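Perguntas frequentes sobre as nossas taças e a mesa de ripas

Atualizado em terça-feira, 24 de setembro de 2019

Olá e bem-vindos! Juntámos nesta página as perguntas que mais nos chegam por correio eletrónico e ao balcão da loja Finham, sobretudo desde que abrimos a cozinha aos sábados e as pessoas começaram a mexer em tudo (e ainda bem, que é para isso que lá está). Se a sua dúvida não aparecer aqui, escreva-nos à vontade. Quem responde é quase sempre a Shona Semple, que gosta de conversar e às vezes manda uma receita atrás da resposta.

As taças Jendarel vendem-se à unidade ou só em conjunto?

Das duas maneiras. O conjunto sai mais em conta, claro, mas percebemos perfeitamente que quem já tem três taças em casa e partiu uma não queira levar tudo outra vez. À unidade temos quase sempre o branco e o azul; as outras cores vão e vêm conforme as encomendas. Se procura uma cor em particular, telefone antes de sair de casa, que nós vamos à prateleira ver e guardamos-lha até ao fim do dia seguinte.

Que cores existem neste momento?

Amarelo, azul, cor-de-rosa, roxo e branco. Houve um verde até abril, que deixou saudades a muita gente, e perguntam-nos por ele todas as semanas. Não temos notícia de que volte, mas também não perdemos a esperança, e quem quiser pode deixar o nome na lista que está junto à caixa.

Para que serve cada uma?

Para o que quiser, e dizemos isto de coração. Ainda assim, como nos pedem sugestões, contamos como fazemos cá. A branca fica para as saladas e para a massa do pão, a amarela para os ovos, a azul para a farinha já peneirada, e as outras duas andam entre a fruta cortada, as cascas e aquilo que for aparecendo. Ao fim de um tempo a mão vai sozinha à cor certa, e com crianças na cozinha isto ajuda imenso: “passa-me a roxa” é muito mais fácil de entender do que “passa-me a taça média, não essa, a outra”!

Como as disponho na mesa para não me atrapalhar?

É uma pergunta que adoramos, porque cada pessoa tem a sua teoria. A nossa é pôr ao centro as duas taças em que se está mesmo a trabalhar, bem chegadas uma à outra, para que o que se entorna ao passar de uma para a outra caia o menos possível na madeira. As restantes ficam mais perto da beira da frente, vazias e com espaço entre elas, à espera de vez.
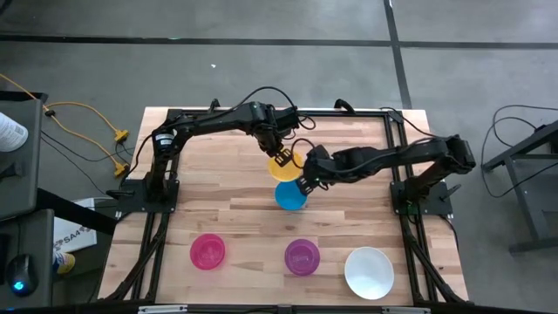

Quem é canhoto pode inverter tudo, evidentemente, e deixar do lado esquerdo a taça a que recorre mais vezes. O importante é conseguir pousar uma colher ou uma tábua pequena entre duas taças sem ter de empurrar nenhuma. Se a sua bancada for estreita, trabalhe com três de cada vez e vá trocando.

Podem ir à máquina de lavar loiça?

Podem, no cesto de cima e num programa normal. As mais claras ganham às vezes uma sombra alaranjada depois de molho de tomate ou de açafrão-da-índia. Uma pasta de bicarbonato e água, deixada de um dia para o outro, costuma resolver, e se não resolver à primeira tente outra vez antes de desistir.

E no micro-ondas?

Aí pedimos que não. Aquecer a sopa numa taça destas é uma tentação, bem sabemos, mas não foram feitas para isso e deformam.

A mesa de ripas que usam na cozinha também está à venda?

Está, é o modelo Imrie, e é a peça de que mais nos falam. O tampo é de ripas estreitas de madeira clara, umas mais creme, outras a puxar para o castanho, e não há dois tampos com o mesmo desenho. Pedimos por isso que não a encomende a contar com um tom exato, pois a que lhe chegar a casa terá a sua própria mistura. O preço é de 349 euros, com entrega incluída num raio de 20 quilómetros da loja.

Como trato o tampo?

Com óleo próprio para tábuas e bancadas. Usamos o Drumard, que também vendemos. Passe um pano húmido, deixe secar bem, espalhe uma camada fina no sentido das ripas e volte umas horas depois para tirar o excesso. No primeiro mês convém fazê-lo todas as semanas, depois basta quando a madeira começar a parecer sedenta. Água parada é que não: se entornar alguma coisa, limpe logo, mesmo que o pão esteja a pedir atenção.

Posso cortar diretamente na madeira?

Poder, pode, mas vai ficar com as marcas. Há quem goste, a Shona gosta, e há quem se arrependa logo ao primeiro tomate. Riscos leves saem com lixa fina e mais uma demão de óleo.

Fazem trocas?

Fazemos, com o talão e desde que as peças não tenham sido usadas. Para a mesa, avise-nos antes de a montar, por favor, que depois de aparafusada dá muito mais trabalho a levar. Estamos na loja de terça a sábado, e à hora de almoço pode ter de tocar à campainha duas vezes.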